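파에와이 로봇 동아리 하반기 참가자 모집

안녕하세요. 파에와이(Paewai) 학생 로봇 동아리에서 실험실 자동화 프로젝트를 맡고 있는 엘시 마후이카입니다. 날이 부쩍 더워졌는데 다들 잘 지내고 계신지요. 7월부터 새로 시작하는 과정에 함께할 분들을 찾고 있어서, 조금 길더라도 저희가 무엇을 하는 모임인지 차근차근 말씀드리려고 합니다. 차 한 잔 옆에 두고 편하게 읽어 주세요.

저희 동아리는 원래 바퀴 달린 로봇으로 미로를 빠져나가는 대회에 나가던 모임이었습니다. 그러다 생물학과에 다니던 회원 휴이아 프라이어 씨가 "하루 종일 피펫만 잡고 있으니 손목이 남아나질 않는다"고 하소연한 것이 계기가 되어, 로봇팔로 간단한 실험 동작을 해 보자는 이야기가 나왔지요. 처음에는 가볍게 꺼낸 말이었는데 어느새 동아리에서 가장 오래 이어지는 프로젝트가 되었고, 이름도 '탤리어(Tallier)'라고 붙였습니다. 이제는 미로 대회에 나가던 회원들까지 이쪽 작업대 앞에서 더 많은 시간을 보냅니다.

탤리어 팀이 하는 일은 겉보기에는 아주 소박합니다. 용기를 집어 옮기고, 비커 위에서 자세를 유지하고, 피펫을 거치대에서 꺼냈다가 다시 걸어 두는 동작을 로봇팔 두 대로 연습합니다. 사람은 아무 생각 없이 하는 일인데 로봇에게 시켜 보면 한 동작 한 동작이 다 숙제예요. 투명한 플라스틱이나 유리는 카메라로 알아보기가 까다롭고, 집게 힘을 조금만 잘못 잡아도 용기가 찌그러지거나 미끄러집니다. 그래서 저희는 한 가지 동작을 붙들고 몇 주씩 씨름하기도 하는데, 신기하게도 그 시간이 제일 재미있다는 회원이 많습니다(저도 그중 한 사람이고요!).
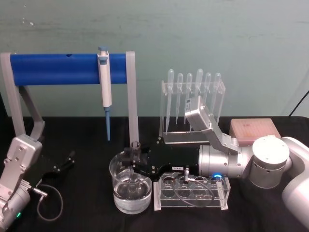 엘시 마후이카

비커 안쪽으로 집게를 내려 작은 투명 용기를 물 위에 들고 있는 이 자세가 요즘 저희가 가장 공을 들이는 부분입니다. 비커 벽에 부딪히지 않게 들어가야 하고, 손목에 달린 카메라의 각도도 함께 살펴야 하거든요. 새로 오시는 분들도 첫 달에는 이 동작부터 같이 만져 보시게 됩니다. 연습에는 물만 쓰니 약품 걱정은 하지 않으셔도 괜찮습니다.

이번에 모시는 분은 모두 11명입니다. 전공은 전혀 따지지 않습니다. 지금 팀에도 기계공학과 학생과 생물학과 학생, 그리고 도예를 공부하는 학생이 한 책상에서 어울려 지내고 있어요. 프로그래밍을 해 보신 분이라면 파이썬으로 동작 순서를 짜는 일을 바로 거들 수 있고, 한 번도 안 해 보신 분이라면 팔을 손으로 조종해서 동작을 기록하는 일부터 시작하시면 됩니다. 손이 꼼꼼한 분, 설계나 3D 출력에 관심 있는 분, 실험실에서 일해 본 경험이 있어서 "실제로는 그렇게 안 잡아요" 하고 알려 주실 수 있는 분은 특히 반갑게 맞이하겠습니다. 글 쓰기를 좋아하는 분도 좋습니다. 활동 일지가 늘 밀려 있어서요.

모임은 매주 두 번, 저녁 6시 30분에 227호 작업실에서 합니다. 한 번은 션파팅턴이라는 별명으로 더 잘 통하는 쇼나 파팅턴 선배가 로봇팔의 기초와 안전 수칙을 가르쳐 주시고, 다른 한 번은 조를 나누어 자유롭게 작업합니다. 시험 기간에는 쉽니다. 보통 9시쯤 정리하지만 일이 있으면 먼저 가셔도 되고, 늦게 오셔도 눈치 주는 사람 없습니다. 다만 안전 교육을 마치기 전에는 혼자서 로봇팔의 전원을 켜실 수 없으니 첫 모임에는 꼭 나와 주시기를 부탁드립니다.

가을에는 이웃 도시 플래섬(Plasham)에서 열리는 학생 실험 자동화 경연에 팀을 꾸려 나갈 계획입니다. 지난 대회에는 관람객이 300명 넘게 다녀갔다고 하더군요. 정해진 시간 안에 용기 옮기기와 액체 나누기 과제를 수행하는 방식이고, 참가를 원하는 분에 한해 여름 동안 따로 연습 시간을 잡습니다. 경연에 나가지 않고 평소 활동만 하셔도 물론 괜찮습니다.

참가비는 없습니다. 로봇팔과 실험 도구, 소모품은 동아리에서 준비하니 노트북이 있으면 가져오시고, 없으면 작업실 컴퓨터를 쓰시면 됩니다. 소매가 넓은 옷이나 긴 목걸이는 피해 주시고, 머리가 긴 분은 묶을 끈을 하나 챙겨 오세요. 음료는 작업대에서 떨어진 탁자에 두기로 약속되어 있습니다.

신청은 작업실 문 옆에 놓인 신청서로 받습니다. 이름과 연락처, 그리고 왜 해 보고 싶은지를 몇 줄만 적어 상자에 넣어 주세요. 거창한 포부가 아니어도 좋습니다. 작년에는 "로봇이 컵을 떨어뜨리는 걸 보고 싶어서"라고 적은 분도 계셨는데, 지금은 집게 손가락 부품을 도맡아 설계하고 있답니다. 신청서를 내신 뒤에는 데클런 시핸 씨가 한 분 한 분께 연락드려 짧게 이야기를 나눌 시간을 잡을 거예요. 면접이라기보다는 어떤 조가 잘 맞을지 함께 정하는 자리이니 부담 없이 와 주세요.

신청 마감: 6월 말 오후 6시
첫 모임: 7월 첫째 주 저녁 6시 30분, 227호
문의: 모임이 있는 저녁에 작업실로 오셔서 엘시나 데클런을 찾아 주세요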